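Stiltico Picture House: Fan Screening and Premiere Night Safety Checklist, with Comments

Inspection carried out in March, ahead of the cast appearance for the third Plernum film
Inspected by: Ludivine Vasseur, front of house
Doors: 6.15 pm. Cast arrivals: 7.00 pm. Film starts: 7.45 pm.

Key: OK = no action. ACTION = must be put right before doors. NOTE = carry on, but read the comment.

1. Outside and the arrivals carpet

1.1 Carpet laid flat, edges taped on both sides. ACTION
The join by the kerb has lifted again. Two strips of tape went down at the second film and people still caught their heels on it. Use the rubber edging from the store and put tape over the top.

1.2 Crowd barriers linked and feet turned inwards. OK
All linked along the front of the building. The section beside the bus stop has been moved back so that passengers can get past without stepping into the road.

1.3 Fan pen limit set and staffed. NOTE
The pen is set at 80. At the last film we had more than that by teatime and the queue went round the corner past the chemist. Wristbands go out from 4 pm at the side gate. No wristband, no pen, including for people who say they run a fan page.

1.4 Press riser level, rail fitted at the back. ACTION
Riser is level but the back rail is missing a pin. The hire firm has been told. If it is not fitted by 5 pm the back row of the riser stays closed and photographers go down to the pavement line.

1.5 Cables from the lighting stands covered. OK
Cable ramps down across the whole walkway. The lighting crew have a spare ramp in their van.

1.6 Car drop-off point clear. NOTE
First car stops level with the poster case. Drivers should not pull away until the steward has raised a hand. Last time a car moved off with the rear door open and a dress was shut in it on the second attempt.

2. Foyer

2.1 Main doors open fully and stay open. OK

2.2 Foyer clear of display stands along the exit route. ACTION
The cardboard standee of the two leads has been put in front of the left-hand fire door. I know it is where everyone wants their selfie. Move it to the wall by the old ticket window, where there is room for a queue.

2.3 Floor dry, mats flat. OK
Mats checked at 10 am. Check again at 5 pm if it rains.

2.4 Merchandise table. NOTE
Makhubela are selling the soundtrack and the signed posters. Poster tubes must not be stacked on the stairs. Their float and card reader are their own responsibility.

2.5 Cloakroom rail fixed to the wall. OK
Bracket replaced since the last inspection.

3. Drinks reception and green room

3.1 Tables stable, legs locked. OK

3.2 Food labelled for allergens. ACTION
Cakine are doing the canapés and have sent a list, but it leaves out the sesame biscuits. One of the cast has a nut allergy, so I need the full list, with a name beside it, before any food leaves the kitchen. Cards go beside each dish, facing the guest.

3.3 Crockery checked for chips. OK
Any plate with a chipped rim goes in the crate under the sink and is not put back out.

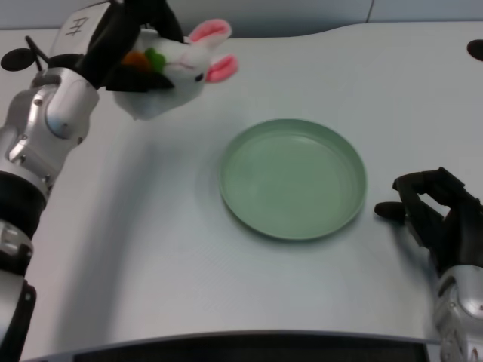

Plate, pale green, raised rim.

3.4 Glass kept out of the auditorium. NOTE
Plastic cups only beyond the inner doors. This applies to the studio's guests as well. The steward on the inner doors will have a tray for collecting glasses.

3.5 Green room door lock works from the inside. OK
Tried three times. The key for the outside is with the duty manager and should not be lent out to anyone asking for "just one quick picture".

3.6 Heater and kettle tested. NOTE
Kettle passed. The fan heater has no test sticker and has been taken away. There is a tested one in the office if the room is cold.

4. Auditorium

4.1 Aisle lights working. ACTION
Light out at row 14 on the right. Spare bulbs ordered, but if they have not come, tape a battery light to the seat end.

4.2 Seats fixed and upright. NOTE
Seat 15 in the second row will not stay down. It is marked as sold. The holder is to be moved to the house seats with an apology and a programme.

4.3 Exit signs lit. OK

4.4 Wheelchair spaces clear. OK
Both bays clear and both companion seats held back. The press office asked to use one bay for a camera and has been refused.

4.5 Stage steps and handrail for the cast introduction. ACTION
Handrail is firm. The steps need white tape on the edges. Several of the cast will be coming up from a dark aisle in long hems, and the spotlight will be in their eyes.

4.6 Question session. NOTE
Microphones are passed along the rows by stewards. Fans do not come to the front. Any gifts for the cast go in the box in the foyer and are collected at the end of the night. Flowers are fine. Food and candles are not.

5. Staff and first aid

5.1 Steward numbers. OK
Rota full. Radios charged and on channel two. Stewards to sign in by 3.30 pm.

5.2 First aid point signed and stocked. NOTE
Plasters, cold packs and foil blankets all in date. Extra bottled water wanted for the fan pen. We had two people faint at the second film, both of whom had been standing since breakfast with nothing to eat. Stewards should hand out water from 4.30 pm without being asked.

5.3 Lost child procedure read out at briefing. OK
Meeting point is the box office. Use the code word on the radio, never the child's name.

5.4 Evacuation assembly point. NOTE
The car park behind the bank, bay 52. Cast and studio staff go to the same place as everyone else. Their security have been shown the route and have asked for a separate one, which we do not have.

6. To be put right before doors

1.1 Edging on carpet join
1.4 Pin for riser rail
2.2 Move standee from fire door
3.2 Full allergen list from Cakine
4.1 Aisle light
4.5 White tape on stage steps

Second walk round at 5.15 pm. Please initial each item on the sheet behind the box office door when it is finished, and leave the sheet where it is.

L. Vasseur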